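Bahrami (accountancy firm)

Bahrami is a regional accountancy and business advisory firm that looks after owner-managed companies, family farms and a good many small manufacturers. It grew out of a one-room bookkeeping practice opened by Jianhua Deng in 2000, and people who have dealt with it for a long time still tend to call it "the Deng office", even though his name has never been on the door.

History

In its early years the practice did very little besides payroll and year-end tax returns, mostly for shopkeepers and tradespeople within an easy drive. Deng was joined after a few years by Suqin Liao, who had spent the first part of her career in commercial lending and brought with her a fondness for long, patient meetings over loan paperwork – a habit the firm has kept to this day. Under the two of them it began to take on audits, and later the buying and selling of whole businesses.

The largest step came when Bahrami merged with Proltness, a smaller practice known for its work with packaging and parts suppliers. The merger brought the combined staff to 95 and gave the firm its second office. Both client lists were kept under their old partners for a full year, so that no one had to get used to a new face and a new invoice in the same month.
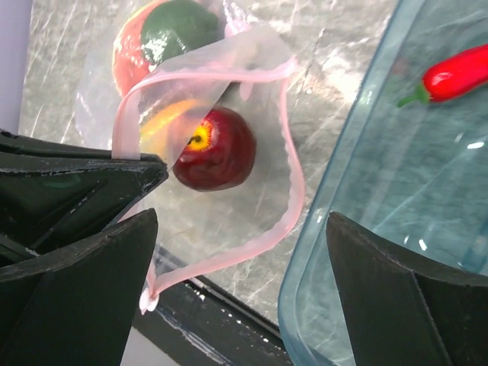 Services

The firm's work falls under audit, tax, payroll and what it calls "owner advice", a broad heading that takes in succession planning, property purchases and the raising of working capital. Its manufacturing group, led by Wanting Liang, advises on stock valuation and equipment finance, and counts the furniture maker Modulau among its longest-standing clients. Payroll is run for 174 employers, many of them with fewer than ten people on the books.

Leadership

Deng stepped back from daily management in January 2024 and remains a consultant to the firm. Liao followed him as managing partner. On February 24, 2024, Bahrami announced that Jairo Mosquera would become its head of business development, a new post covering both offices. He had earlier worked in corporate banking and then as finance director of Sonotura, a maker of hearing equipment.

See also

Management buyout
Working capital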